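Grukgate Kitchens -- README

Notes and photos on how built-in microwaves sit among wall cupboards in ordinary home kitchens.

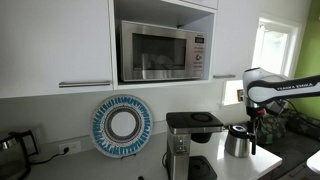
Microwave in an open cubby between white wall cupboards, with bar handles low on the doors.

What is in the set
30 kitchens, mostly in Wemley, with a few from Drustau. Each kitchen has its own folder with the photos and a text file called notes.txt.

What the notes cover
Cupboard finish and handle type
Where the microwave is housed
Splashback colour
Things kept on show, such as plates or frames

Naming
Folders use the town, then a number: wemley-07, drustau-02. The numbers have gaps -- two kitchens were dropped when the owners moved.

Known problems
Windows are often washed out in daylight, so don't use the photos to judge wall colour. Handle lengths in four of the Drustau folders are still missing.

Use
Free for teaching and private study. Please credit the Vass kitchen survey. Corrections go in the changes file, newest first.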